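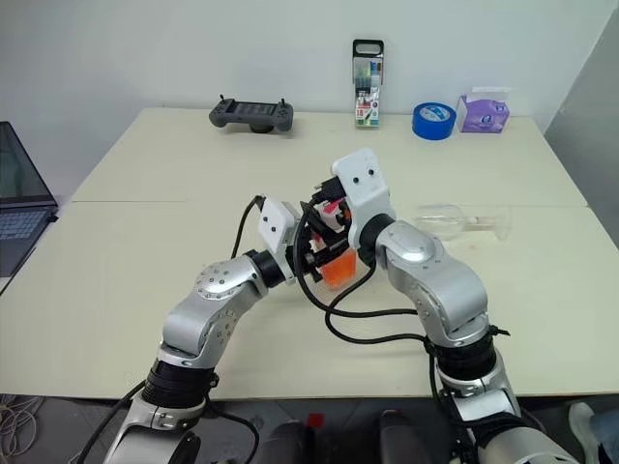
Freya Kettle, when asked about the harvest numbers at Mastia, answered that the biologist's deer estimate was the best anyone had and that we should stop picking at it. We kept picking.

Our project compared two ways of counting deer on a 3,787-acre lease: night spotlight drives and bait-station cameras. The drives gave 400 deer. The cameras gave 837 – more than double. Both can't be right, and I doubt either is.
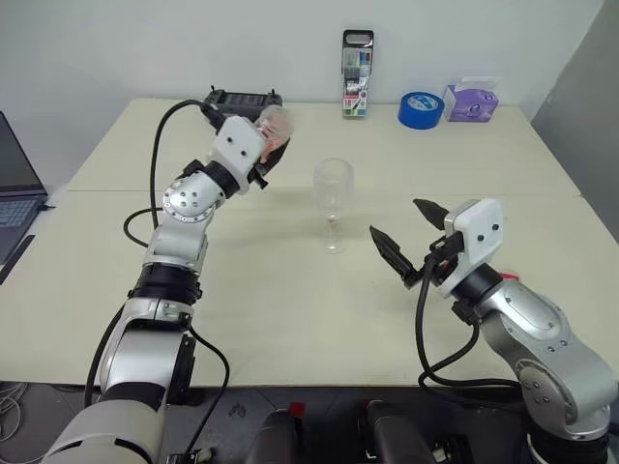
Bait is the weak point. Corn pulls deer in from next door, and the same doe may be counted on several nights. Chelsea Staniforth ran our scent trials, with lure put out in small containers. A clear plastic cup tipped forward, like the one held over the table, is the kind we used at Flurnard. Bucks came to it. Does mostly didn't, so the sex ratio was off too. 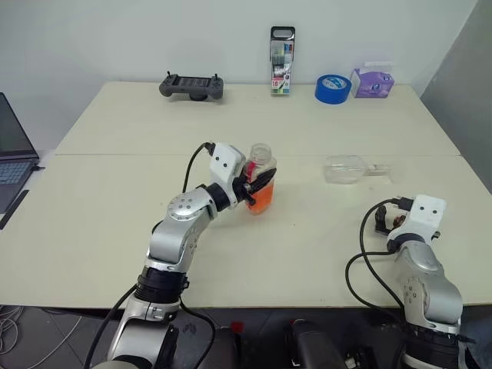 Figure 3. Two arms over the table.

The lease still set its March feed order by a herd of 800, a figure with no method behind it that we could find.

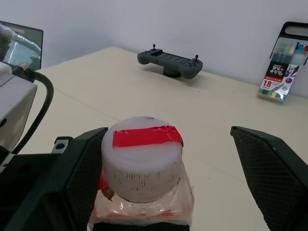 We asked for the old drive sheets and got two pages, one without a route. Until the routes are written down, I would not set a doe quota from any of this.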